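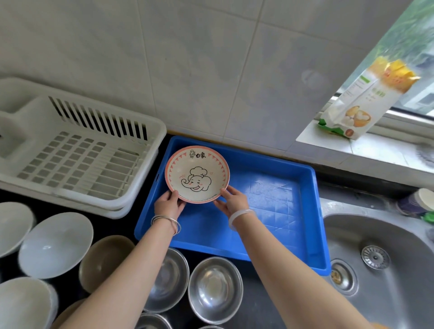 3.2 Wash durability of embroidered emblems

Figure 4. Round bowl held by the rim over a blue plastic tray.

Emblems from two suppliers, Bollier and Platwood, were sewn to the left chest of polyester-cotton work shirts and laundered for 37 cycles. Of the 800 emblems issued, 793 were returned for inspection; the other seven were excluded. Edge fraying was graded by Godoy and Tapia on the scale given in Section 2.4. Merrowed borders frayed less than laser-cut borders at every inspection point. Thread color had no clear effect, although red rayon bled slightly onto white twill - a fault limited to one Platwood batch. Heat-sealed backings began to lift at the corners before any stitching failed.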